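Skesau Drawer Benchmark: Frequently Asked Questions

What is this?
Skesau is a method for getting a robot to put away groceries and kitchen odds and ends when the instruction is vague, as instructions in kitchens usually are. We train on short recordings and test on one cabinet with three drawers, which has by now been opened more often than any cabinet deserves.

What do the trials look like?
Small objects, a countertop, a gripper with opinions.

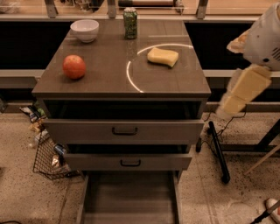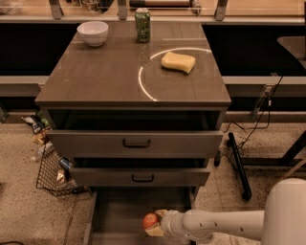 How well does it work?
On the Clonby task set, Skesau finished 81 percent of the trials. The Woldemariam baseline finished 78. We are aware that this is a gap of three points and have asked our coauthors to stop calling it a leap.

So why bother?
The difference is in the recoveries. When a grasp slips, the baseline tends to carry on with an empty hand and great confidence. Ours checks the gripper before it moves to the drawer, and goes back if there's nothing in it.

How many tries does it get?
Two per object. After that the trial counts as a failure, even if the third try would have been lovely.

Does a nudge count as a success?
No. The object has to end up inside the drawer that was asked for, and released. Balanced on the front panel is a failure. We argued over this one for most of March.

Can it open the drawers itself?
Not in this release. Drawers are set before each trial. Opening them is a separate policy called Jalumberg, and it will get its own page once it stops yanking.

Which objects give it trouble?
Sponges. They squash, so the gripper closes further than the model expects and the check gets confused. Apples are easier than we feared — cans are fine until they tip.

Do I need your exact cabinet?
No, but handles and drawer depth matter. With a different unit, plan on recording new demonstrations. We ran the method in 4 kitchens and only one went smoothly without them.

Where is the code?
Training and evaluation scripts are on the downloads page. The readme is accurate as of July. Please read it before writing to us about the gripper driver.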